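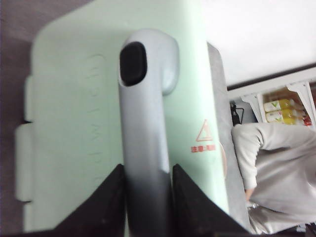 Cubo escurridor Cullel de doble compartimento

Ref. 542 - Serie Hogar
Fabricante: Jarkum
Disponibilidad: en stock, salida de almacén en 2 días laborables

Descripción

El Cullel es un cubo de fregado con dos compartimentos, uno para el agua limpia y otro para el agua usada. Está pensado para pisos, oficinas pequeñas y portales, donde un carro de limpieza completo ocupa demasiado sitio. El escurridor es de presión vertical y se desmonta sin herramientas.

El cuerpo es de polipropileno y admite agua caliente y los detergentes habituales para suelos. No se recomienda dejar lejía sin diluir en el fondo - con el tiempo el plástico pierde color.

Características

Material del cuerpo: polipropileno
Compartimentos: 2
Asa: abatible, con bloqueo en posición alta
Vaciado: por pico lateral
Compatible con: mopas de microfibra y de algodón con rosca estándar
Código de recambio del escurridor: 2792

Uso y mantenimiento

Llene primero el compartimento de agua limpia, sin pasar de la marca interior. Añada el detergente después del agua. Al terminar, vacíe los dos compartimentos, aclare el escurridor y déjelo secar boca abajo. Si el asa queda dura, basta con limpiar los ejes con agua tibia.

Recambios y accesorios

Escurridor completo, tapa del pico y juego de ruedas opcional Huttunen. Las ruedas se venden por separado y no sirven para los cubos Cullel de la serie anterior.

Envíos y devoluciones

Flovinano vende artículos de limpieza desde 1974. Los pedidos con varios cubos se envían apilados en una sola caja. Las devoluciones se admiten sin usar y con su etiqueta. Para compras de comunidades y empresas, escriba a Itzel Zamudio, departamento comercial, indicando la referencia y la cantidad.

Ficha actualizada el 18 de abril de 2021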